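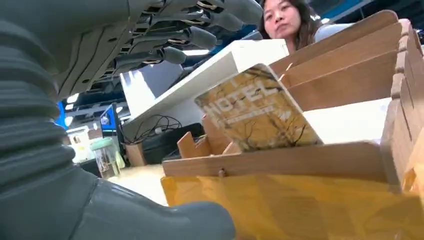 How often should you service a robot hand that only handles books all day?

Every two weeks, and sooner if the fingers start closing unevenly.

I know, I know - books are soft, books are slow, what could wear out? That was my view too when I started looking after the shelving cell at Priltberg. Then Maeve Noonan made me keep a log, and after 488 picks the lowest finger was lagging behind the other two on nearly every grab. The linkage screws had crept loose, and paper dust had packed itself into the joints.

So here's my opinion, and Eifion Price can keep grumbling about it over lunch. We fuss far too much over software and far too little over screwdrivers! Eifion spent seven days retuning the grip on our hand. I spent maybe ten minutes with a brush and a driver, and the lag went away.

I'd also wipe down the bellows (dust loves those ribs) and check that the book slots haven't shifted. A slotted wooden organizer is a lovely cheap fixture, but it gets nudged, and then a perfectly healthy hand looks drunk. Ours is pegged now.

Maddocks, where I worked before, serviced everything once a year, in October, whether it needed it or not. I wouldn't go back to that. Anisa Nugroho still has the bent finger pin in her drawer, if anyone wants to see it.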